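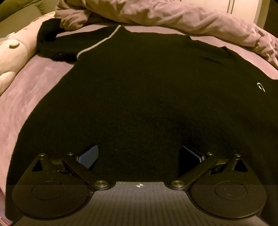
People wanted for folding sweaters, at home, your own bed or table is fine

Gustex is looking for 21 people to try out our folding guide before it goes to print in April. You fold knitwear, you tell us which steps made no sense. That's the job.

What you do
- 4 sessions, an hour each, whenever suits you
- fold pullovers, cardigans, one hoodie if you have it. Sleeves in first, then thirds
- a short form after each session (please actualy fill it in, last round we got a lot of blanks)

What you need
Over 18. A flat surface big enough to lay a sweater out with both arms. At least 11 knits of your own, any size, fuzzy ones welcome, they are the ones that slide around. No experience. If you fold for a living, sorry, not this time.

Pay
$200 flat, paid after the fourth form is in. Drawer boxes from Faltora are mailed to you and you keep them.

Where
Anywhere with a Bolham zip code, boxes go out by local courier only. No PO boxes.

To apply
Send name, street address, what you keep your sweaters in now (drawer, shelf, chair, whatever) and wether you have pets that shed. Subject line FOLDING. Closes 15 November 2025, no late ones. Replies go out in batches so don't write twice.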